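Weiße Tischplatten: schön, bis das Licht angeht

Aus der Rubrik »Angeschaut und nicht gleich bestellt«

Seit dem Frühjahr bekommen wir Zuschriften zur Serie Tralevberg von Petinis, und fast alle stellen dieselbe Frage: Soll der neue Arbeitstisch weiß sein? Die Prospekte sagen ja, und zwar auf jeder Seite. Weiß mache den Raum größer, Weiß beruhige, Weiß passe zu allem. Ich habe da meine Zweifel, und nach ein paar Wochen mit einer solchen Platte sind sie nicht kleiner geworden.

Zuerst das Licht. Eine weiße Fläche wirft zurück, was man ihr gibt, und wer tagsüber am Fenster arbeitet oder abends unter einer starken Lampe sitzt, schaut an manchen Stellen nur noch in Helligkeit. Der Hersteller nennt die Oberfläche »blendarm«. Das mag im Ausstellungsraum stimmen, wo die Leuchten an der Decke hängen und keiner versucht, eine kleine Schraube wiederzufinden. Zu Hause reicht schon eine ungünstig gestellte Lampe, und eine Ecke der Platte verschwindet im Glanz. Auf farbige Kleinteile trifft das weniger zu, ein blaugrüner Klotz bleibt auf Weiß gut zu erkennen. Bei Papier, hellem Kunststoff oder einem Lineal aus Acryl wird es schon mühsam.

Dann die Kabel. Auf dunklem Holz kann man ein schwarzes Kabel halbwegs übersehen, auf Weiß zeichnet sich jeder Bogen ab wie mit dem Filzstift gezogen. Petinis verkauft dafür eine Kabelwanne, die unter die Platte geschraubt wird. Sie hilft bei allem, was ohnehin hinter dem Tisch verläuft. Was quer über die Arbeitsfläche muss, liegt weiterhin da.
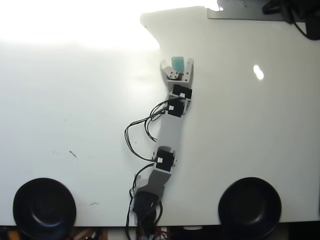 Echevarría schrieb uns dazu, wir sollten uns nicht so anstellen, bei ihm stehe seit 5 Jahren eine weiße Platte von Amard in der Werkstatt, und die Kabel störten ihn weit weniger als damals auf der dunklen, wo er ständig an einem hängen geblieben sei, das er nicht gesehen habe. Gegen die Blendung habe er die Lampe 40 Zentimeter zur Seite gerückt, fertig.

Das mit dem Hängenbleiben lasse ich gelten. Der Rat mit der Lampe setzt allerdings voraus, dass man 40 Zentimeter Platz hat – in meinem Arbeitszimmer beginnt dort das Regal.

Bleibt die Pflege. Mit einem feuchten Tuch sei alles erledigt, steht im Beiblatt. Bleistift und Staub gehen tatsächlich so weg. Kugelschreiber hat bei mir zwei Durchgänge mit Spülmittel gebraucht, und ein grauer Schatten ist noch zu ahnen, wenn man weiß, wo er war. Von Schmutzradierern würde ich die Finger lassen, bis Petinis unsere Anfrage dazu beantwortet hat. Sie liegt dort seit sechs Wochen.

Wer trotzdem Weiß will, sollte sich ein Muster schicken lassen und es im November um vier Uhr nachmittags unter die eigene Lampe legen. Die Musterstücke von Tralevberg sind leider kaum größer als eine Postkarte. Amard verschickt größere, verlangt dafür aber Porto.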